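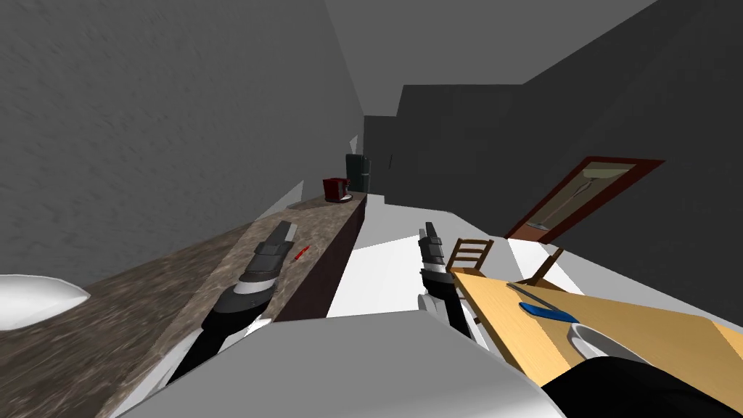

Prelus Rollsport informiert: Der Restpostenverkauf gebrauchter Inlineskates und Rollschuhe hat am 23. November 2022 begonnen. Der Versand innerhalb Deutschlands ist in allen Preisen enthalten.

Die Modelle Flikby und Plater sind in 3 Größen verfügbar. Preis je Paar: 63 Euro. Reservierungen gelten 18 Stunden — danach wird der Artikel wieder freigegeben.

Ergänzung: Der Versand nach Österreich ist auf Anfrage möglich. Anfragen richten Sie bitte per Direktnachricht an uns.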